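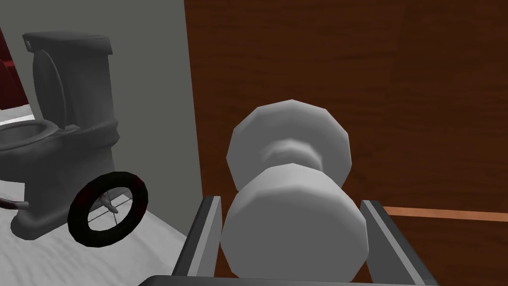 A white knob on a reddish-brown bathroom door

Why Do Doors Get Stuck in the Summer?

Last June I got stuck in my aunt's bathroom. The lock was fine! I turned the knob, I pulled, and the door just sat there like it had been glued. My cousin Zeeshan had to push from the hallway while I pulled from inside, and when it finally popped open I landed on the bath mat. He laughed for most of the evening.

The weird part is that I'd used that same bathroom all winter and the door swung open like nothing. So did somebody sneak in and swap it for a bigger door? Sort of, yes. The door got bigger all by itself.

Wood is full of straws

To see why, you have to think about trees. A tree needs to get water from its roots all the way up to its leaves, so the wood inside the trunk is made of tiny tubes, a bit like a giant bundle of drinking straws all standing up together. They're so skinny you need a microscope to get a good look at them.

When the tree is cut down and sawed into boards, the tubes are still there. The board isn't alive anymore, but it's still very good at holding water. Even a board that feels totally dry to your hand has a little water hiding in the walls of those tubes.

Water in the air

Okay, now the air. There's water in the air around you right now, even indoors. It's called water vapor, and you can't see it. When there's a lot of it we say the air is humid. You know that sticky summer feeling where your shirt clings to your back and your hair goes poofy? That's humid air.

Wood soaks up some of that water vapor. The walls of the little tubes swell, and each one gets a teeny bit fatter. One fat tube makes no difference to anybody. But if you line up 1,000 of them side by side and they all get fatter together, the whole board gets wider. Then winter comes, the heat goes on, the air indoors dries out, and the board gives the water back and shrinks again.

I like to picture a crowd of people standing shoulder to shoulder on a stage, and then everybody puts on a puffy coat at once. Somebody's going to get squished against the wall!

Wider, but hardly any taller

Now for my favorite bit. Wood swells a lot more across the grain than along it. (The grain is the direction those tubes run. It's the streaky pattern you see on a wooden table.) The tubes get fatter, but they hardly get longer. So a board standing upright gets wider in summer and stays nearly the same height.

A door only has a skinny gap around it, so it doesn't take much extra width before the edge rubs on the frame. Bathrooms can be the worst room in the house for this. Think of all that steam from the shower!

Not every door does it, by the way. Metal doors don't drink up water at all. And paint or varnish slows the water down, kind of like a raincoat, although it can still creep in along any edge the painter missed. When my uncle Adeel took my aunt's door off its hinges he found bare wood all along the bottom. He sanded the side that was rubbing, painted the bottom, and hung it back up. It's been behaving so far.

Try it yourself

You'll need:
6 wooden craft sticks (the popsicle kind)
A bowl of water
A ruler with millimeters on it
A pencil and paper

Put the sticks side by side, flat on the table, with their long edges touching. Measure how wide the whole row is and write it down. Measure how long one stick is, too, and write that down next to it.

Drop the sticks in the bowl and push them under. They'll want to float, so set a mug on top. Leave them overnight.

In the morning, line them up the same way and measure again. My row came out wider, but when I checked the length I really couldn't see any change. Some of my sticks had gone a little bendy, so I had to hold them flat with my other hand.

Then let them dry for 3 days and measure one more time. Did they go all the way back?

Words to know

Humid: having a lot of water vapor in it
Grain: the direction the tubes run in a piece of wood
Swell: to get bigger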